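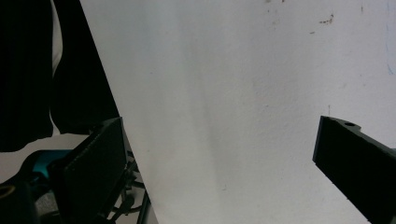
Do the Prudon blind bags repeat figures within one case? They do. The February case gave us two of the same fox, both from the bottom row.

Notebook, February, 4 pm. Opened the rest of the series 2 bags for the Arkerdale swap shelf. Feeling the bags only helps with the tall figures. Festurov minis have a run of more than 2000, going by the card insert, so no rush on those. Shukla cases still on back order.

To do: bag the doubles, relabel the tray, ask the shop whether the 4-packs have the same mix as the singles.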